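Print this page | E-mail this article

September
By the Brundcombe Classroom Materials Group

4. Board legibility and note-taking

4.1 Setting

The survey covered 447 students in lecture rooms at Brundcombe and the two Ocampo annex buildings. All rooms use a white dry-erase board as the main writing surface. Projectors were left off for the study sessions. Students copied a short passage from the board, then handed in their notes; seat row was marked on the sheet by the student. A second passage was given after the break, same length, harder words.

Stroke width was the thing we cared about most. Lecturers tend to blame handwriting. The notes say otherwise, at least past the middle rows, where thin strokes drop out first and the reader starts guessing from context. Glare is the other one. Worse in the afternoon in rooms with windows on the left, and bad all day under the ceiling strips.
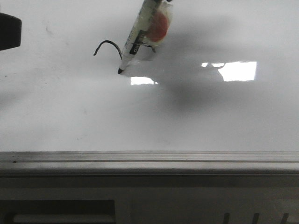
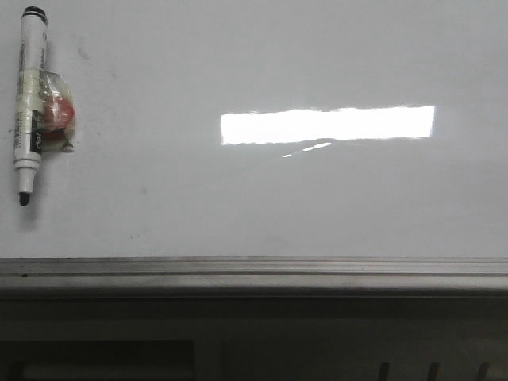
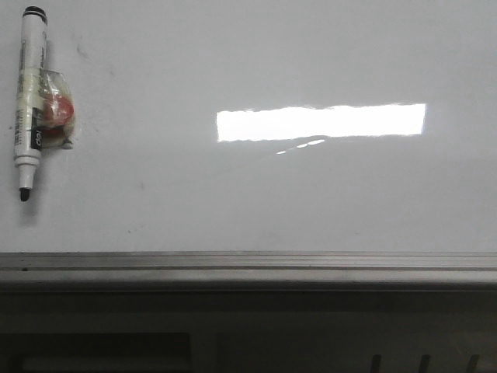 Figure 3. White-barreled dry-erase marker at a glossy board.

Journal of Classroom Practice, Vol. 12, No. 3, p. 88

4.2 Copying errors

In total 2,825 copying errors were coded. An error is any word left out, swapped or changed so that the meaning shifts. Spelling slips not counted. Short words (of, or, if) were the most often lost, and numbers the most often changed. We had expected names to do worse than they did.

Back rows made more errors in both passages, no surprise. Less expected: the gap did not close when lecturers wrote larger, unless they also wrote fewer lines. Big letters crammed together seem to read no better then small ones with space. The Derus spacing guide, which the annex rooms already had taped up by the door, gives much the same advice for posters.

4.3 Limits

Passages were short, about 200 words. Real lectures run much longer and the lecturer stands in the way. Eyesight was self-reported. Seat row was also self-reported and a few students clearly counted from the wrong end; those sheets were kept in, with the row blank. The Prorico coding sheet was changed once part way thru, after the first batch, and that batch was recoded by hand.

Reader comments

Was the board cleaned between passages? Ghosting from old ink would matter more than line spacing in our rooms.

Agree on the numbers. My class copies 4,000 as 400 every single term.

Would like to see this repeated with chalk. Also table 2 does not open for me.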